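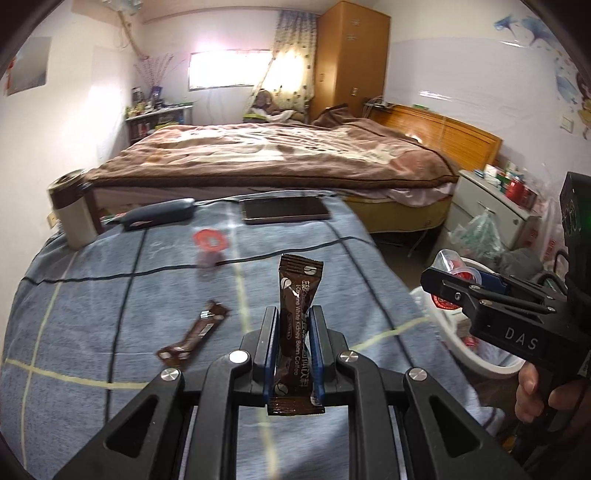

When do the new picking and packing stations start?

The first four stations at the Suvorberg site go live in January. They will run on the day shift only for the first nine weeks. The night shift stays on manual picking during that time, and the supervisors will post a date for nights once the day shift results are in.

Which jobs are affected?

Single-item picking, sachet and pouch sorting, and clearing mixed returns. At Suvorberg that covers 238 positions across all shifts. Receiving, forklift work, quality checks and shipping are not part of this phase. The Filtness site is not included at all.

Will anyone be laid off because of this?

No layoffs are planned for this phase. Umetti has agreed in writing that people whose station is automated will be offered another role on the same site at the same base pay. The agreement covers permanent staff and anyone on a fixed contract that was signed before the stations go live. Agency workers should ask their agency, as those terms are separate.

What will I do if my station is one of the four?

You will be offered station attendant, returns inspection or kitting. Attendants load totes, clear jams and deal with items the machine has refused. Tell your shift lead your first and second choice. If too many people ask for the same role, length of service decides.

What can't the machines handle?

Small glossy packets are the hardest. They slide, they fold in the middle and they lie on top of one another. Thin plastic cups are also a problem, as are bags that are only partly full. These items go to a side lane and are picked by hand. We expect the side lane to be busy, and it will be staffed for the whole shift.

How did the machines learn the work?

By demonstration. People pick things up and put them down with hand-held grippers, and the recordings are used to train the software. The equipment supplier, Sandhu, did most of this before we signed the contract. More recording will be needed for products that are specific to us.

Do I have to take part in the recording work?

No. It is voluntary and paid at your normal hourly rate. Sessions last up to three hours with breaks. Saying no has no effect on your shifts or your choice of role.

Will recordings be used to measure my speed?

They will not. Recordings are stored without names and are not shared with supervisors. Pick rates at the new stations are logged for the station, and attendants do not have an individual target.

What about my hands and wrists?

The hand-held grippers can tire your grip if you use them for a long time. Stop if you feel pain or numbness and report it the same day, as you would with any other tool. Attendants will do less repeated reaching than pickers do now but more standing. Mats have been ordered for all four stations.

Is there training?

Attendants get three days, all on paid time. Two are in the training room and one is on the floor next to a running station. Returns inspection and kitting use the existing training.

Can I go back to my old job if I don't like the new one?

You can ask to change roles after nine weeks. Manual picking will still exist on nights and in the side lane, but a place is not guaranteed.

Who do I ask if my question is not here?

Ask your shift lead or leave a note in the box by the time clock. Answers are added to this page.

Last updated Saturday, November 9, 2024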